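Sorting the Mixed Basket Without Buying Anything
2023-02-10
By Xolani Mabaso

I don't believe in toy storage systems. I've tried the Brutham cubes and a set of labeled Sistano bins, and by March of that year both held the same jumble as before, only in more places. A wire mesh basket is fine. What it needs is emptying, fully, every so often.

Step 1. Set a timer for 18 minutes

Most guides tell you to block out an afternoon. I doubt anyone finishes those afternoons. Put the basket on a table you can walk around and get one bag for trash, one for cans.

Step 2. Pull the trash and the cans first

People like to start with the toys. Don't. Crushed cans hide between the balls, and crinkly plastic works its way into any cloth in the pile. Lift things out one at a time. Tipping the lot onto the table looks faster, but you'll spend the time you saved chasing balls across the floor.
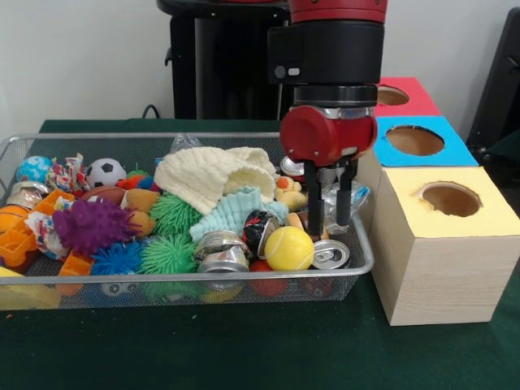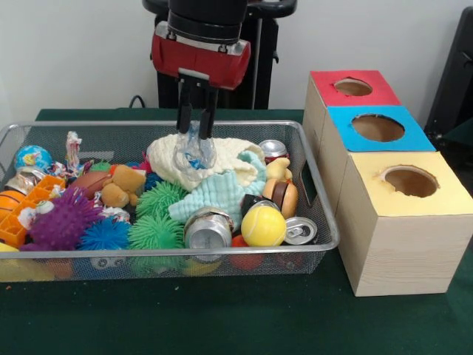

Spiky rubber balls and cans in the same basket, plus cloth bunched in among them.

Step 3. Take out every piece of cloth

Shake each one over the table and check the folds. Cloth goes in the laundry, whatever you think of its condition.

Step 4. Group by what rolls

Sorting by color is for catalogs. Balls go back in first, at the bottom, with blocks and plush on top. If the pile still rises above the rim, take out about 16 things and put them in a closet. I'm told rotating toys makes kids play more. I haven't seen it, but the basket does stay lower.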